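Last updated: 30th July

Thread on flat-pack returns and missing fasteners, because the numbers from our parts desk finally make sense.

We logged 1,561 returns on the Orodach shelf line. 939 were marked "hardware missing." That code covers a lot of different faults.

Pulled the 939 and read the notes. In 460 of them the bag was in the carton, stuck under the bottom flap. The customer got a refund for a complete product.

Hiletti packs the bag last, so it slides. Poseck tapes it to the largest panel before closing. Same carton, same bag, far fewer claims.

The rest split into short counts and wrong lengths. Short counts come from weighing the bag. One light screw is inside the scale tolerance, so the bag passes.

Wrong lengths are a labeling problem. Two screw sizes in one bag, drawn at nearly the same scale in the manual. 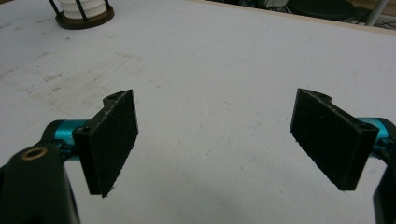
Guzmán replied that weighing works fine if each size gets its own bag, and that the tolerance should be set at half the weight of the lightest screw.

Agreed on the tolerance. Separate bags add a packing step, and the line is already slow there.

Next change is the tape, starting in November. Return codes get split the same week.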